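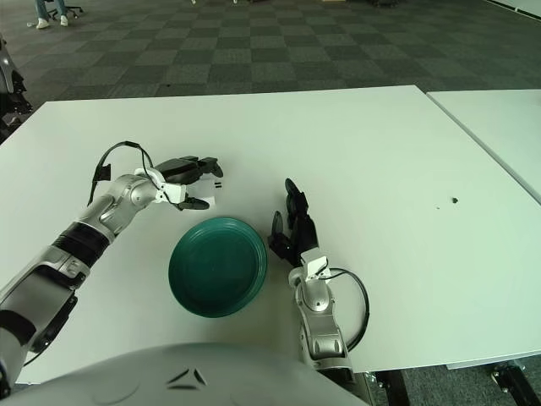 Handout 2: Planned and reactive maintenance in small office buildings

Course: Building Upkeep for Office Staff
Instructor: Kirsten Fehr
Revised January 6, 2019

Last session covered who is responsible for what under a typical office lease. These notes cover how repair work gets reported, sorted and paid for. Bring them with you next time, as we will fill in the log sheet together.

1. Two kinds of work

Planned maintenance is work you put on the calendar: filter changes, gutter cleaning, testing the emergency lights. Reactive maintenance is everything that gets called in, such as a door closer that slams or a tap that won't shut off. Most small offices do far more of the second kind than they think, and pay more per visit for it.

Our case building is the Drendel, a two-story office of 1548 square meters. Its tenants are Prallel on the ground floor and Villness upstairs. The owner keeps a contract with Lamont, a local handyman firm, for small repairs in both suites.
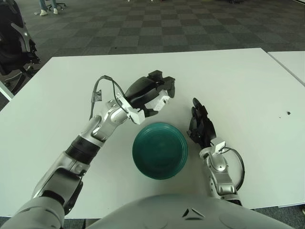
Who should call the contractor when something breaks in a shared hallway?
The building manager should make the call. A tenant who calls directly may end up with the invoice, even when the lease puts hallways on the owner's side.

2. Sorting requests

Every request gets a level when it is logged. In this course we use three.

Emergency: water coming through a ceiling, a burning smell, an outside door that won't lock. Call by phone, then write it down.

Urgent: one toilet out of two not working, a loose handrail. Visit within 2 working days.

Routine: sticking drawers, scuffed paint, a blind that hangs crooked. Hold these and send them as one list.

Holding routine jobs saves money. Lamont charges a call-out fee per visit, so six small jobs on one list cost one fee, and six separate calls cost six. The Drendel was paying more than 500 dollars a month in call-out fees before the manager started keeping a list. Read the contract for the minimum charge too. Some firms bill the first hour in full.

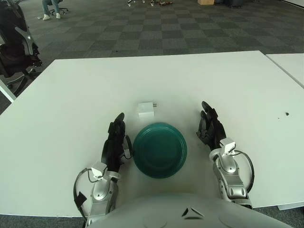
3. Writing a useful request

Give the suite, the room, the item and what is wrong with it. "Light broken upstairs" sends someone out without the right tube. "Villness suite, copy room, ceiling fixture nearest the door flickers after a few minutes" does not. Add the best time to get in and a contact at the front desk.

Keep the request number. If the same item comes up again before June, the contractor may owe you a free return visit under the workmanship clause.
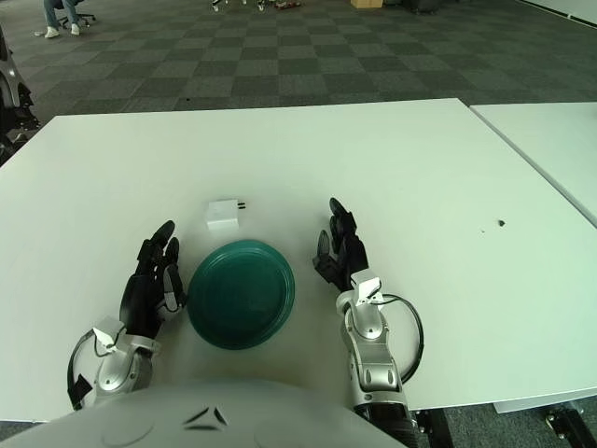

Wording matters most when the item is small. Contractors work through a list in order, and a vague line gets skipped or guessed at. Name the thing by color, shape and what it sits next to. "Small white cube, looks like a power adapter, just behind the teal plate on the white table" takes one line and could be followed by a person who has never been in the room. "Charger on table" could not. Write all the lines on your log sheet to that standard.

For next session: log three requests from your own workplace, give each a level, and read section 6 of the sample contract.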